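Open day at Bronddale tree nursery

13/03/2023

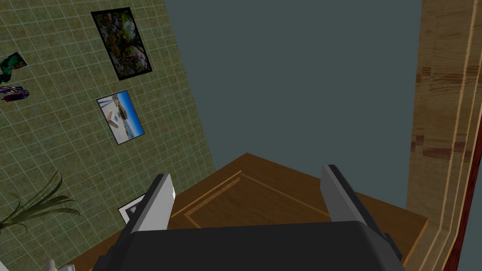
A brown wooden tabletop.

Quick notes before I forget the lot. Went out to the Bronddale open day with Leena Kettunen, who's replacing a whole boundary of dead cypress and wanted to look at trees in person before spending any money. Gates at 9, we were late. Parking in the bottom paddock, boots needed, nobody had told Leena.

Ulla Kiiskinen runs the growing side and took the first walk. Started in the bare-root rows. Maples, a few limes, a long block of hornbeam she's obviously fond of. They undercut the roots every second winter so the trees lift with a decent fibrous mass and not three long ropes. She pulled one up to show us. Fine brown roots right through, nice colour. Passed it round, mud everywhere.

Then containers. 250 advanced hornbeams in bags, all spoken for, going to a street job at Flukthorpe in May. Leena very put out. There's a second batch coming on behind but they're a good metre shorter and Ulla won't sell them till they've filled the bag. Fair enough. Asked about the price, got a leaflet.

Staking. Long argument in the row about staking, between Ulla and a bloke called Ynyr Price who plants windbreaks for sheep farms. He stakes nothing under shoulder height. She stakes low and loose and takes it off after one season. Both agreed the tight stake halfway up the trunk is the worst of all, and that's what I've got at home on the pear. Will fix.

Lunch was soup and a roll, pumpkin, good. Queue too long.

Afternoon was Jairo Bermúdez on pruning for hedges. Best part of the day for me. Main things I wrote down:

Cut the sides early, leave the top alone until it's at the height you want.
Wider at the bottom than the top, always. Otherwise the base goes bare and it wont come back on most things.
Hornbeam and beech hold their dead leaves if clipped in late summer. Good for winter screening.
Don't feed in autumn.
Clean the blades between trees if there's any canker about.

He also did a bit on spacing. People plant far too close because the trees look thin in the first year. For Leena's run he worked out 127 plants in a single row, where she'd been quoted for nearly double by someone else. She was a lot more cheerful after that.

Irrigation shed last, with Jonas Zwahlen. New dripper lines from Lurko across the top block, 1,130 trees on the one controler. He waters before sunrise, checks by hand with a soil auger and doesn't trust the sensor readings in the clay end. Went a bit over my head once he got onto pressure. Leena took notes, ask her.

Sales table had a few odds and ends. I got two small limes and a bag of their bark mulch. There was a narrow upright maple labelled 'Eide' that I liked a lot, gorgeous shape, but it wants more sun than I've got. Left it there. Still thinking about it.

Toilets fine. Bring cash, the card thing kept dropping out. Next walk is in May, booking through the nursery office, and I'd go for the pruning talk alone. Leena has ordered her hornbeams from the second batch and is going back to pick them up when they're ready.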